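3.2 Sleeves after unpacking

The foam mesh sleeve has one job, and the packing literature covers it well: it keeps one apple from bruising its neighbor. What becomes of the sleeve once the apple comes out is covered by Lukoševičius in a footnote. We gave it a section. Of the 400 households in the Pranley survey, most kept their sleeves "for something," and we asked what.

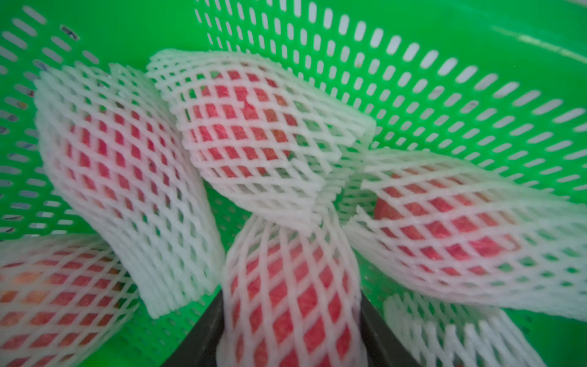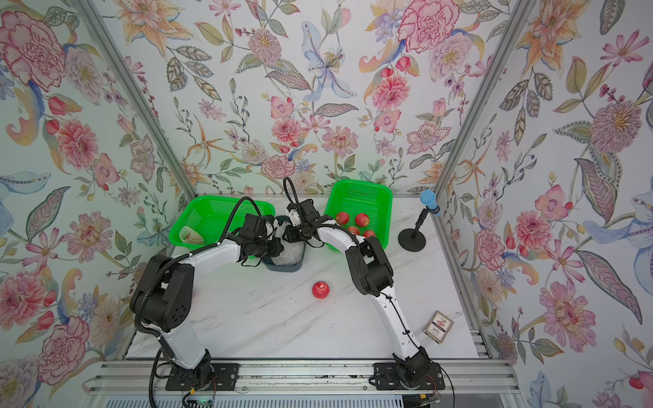 Figure 2. Red apples, white foam sleeves and green baskets.

Why do people keep a sleeve they have no plan for? Mostly because it weighs nothing and looks too well made to throw out. Respondents named 2 uses more than any other, wrapping glassware for a move and protecting pears, though few had moved and fewer bought pears. The rest went into a drawer, where they took up more room than the fruit had. Tsuji's earlier interviews in Gralau found the same drawer, with string in it.

Sleeves stored inside a cup or jar fared better. They stayed put, and their owners could say where they were when we called back in January.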